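Schieberbeutel Clerus 170

Artikelgruppe: Aufbewahrung / Beutel, wiederverschließbar
Hersteller: Muditz
Lieferbar ab Lager Rundville

Der Clerus 170 ist ein transparenter Flachbeutel mit Schieberverschluss für Kleinteile, Zubehör und Dokumente im Haushalt. Das Verschlussprofil ist hellblau eingefärbt, der Schieber gelb. Durch den Farbunterschied ist die Schieberstellung auch bei gestapelten Beuteln ablesbar.

Technische Daten
Nutzbreite: 170 mm
Folienstärke: 80 µm
Material Folie: LDPE
Verschluss: Doppelprofil mit Schieber
Verpackungseinheit: 6 Stück
Gebinde Großhandel: 2.116 Stück

Öffnen und Schließen
Der Schieber umgreift beide Profilleisten und trennt sie beim Zurückziehen. Zum Befüllen den Beutel flach auflegen, den Schieber bis zum Anschlag führen und die Leisten auseinanderziehen. Flache, kantige Gegenstände parallel zur Seitennaht einlegen — Ecken nicht gegen das Profil drücken.

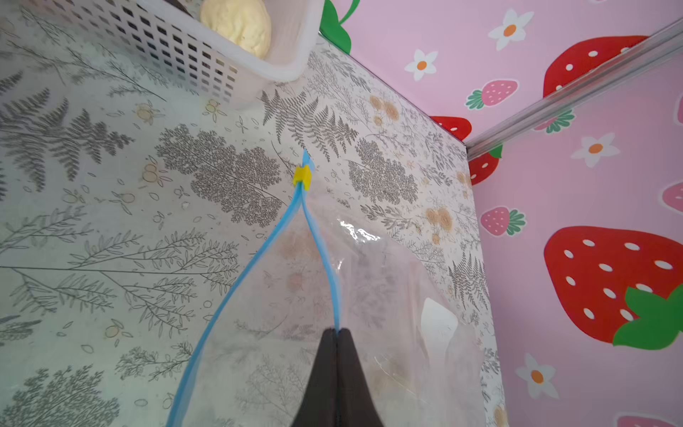 Vor dem Schließen Luft mit der flachen Hand ausstreichen, von der Bodennaht zur Öffnung. Der Schieber läuft in beide Richtungen ohne Werkzeug. Bleibt er stehen, liegt meist Füllgut zwischen den Leisten; in diesem Fall zurückziehen, Profil freilegen, neu ansetzen.

Einsatzbereich
Geeignet für Netzteile, Kabel, Nähzubehör, Ersatzteile und Gebrauchsanleitungen. Für spitze Teile ist die Ausführung Shin mit verstärkter Bodennaht vorgesehen. Nicht geeignet für Mikrowelle, Backofen und heiße Füllgüter.

Reinigung
Mit lauwarmem Wasser und mildem Spülmittel, geöffnet trocknen lassen. Keine Scheuermittel. Trübungen der Folie nach längerem Gebrauch beeinträchtigen die Funktion nicht.

Hinweise zur Bestellung
Die Ausführung mit Beschriftungsfeld ist ab Juli lieferbar. Mischgebinde nur auf Anfrage — Ansprechpartner Großhandel: Makis Kouris, technische Rückfragen: Dong-hyun Ryu.

Stand: Montag, 28. April 2025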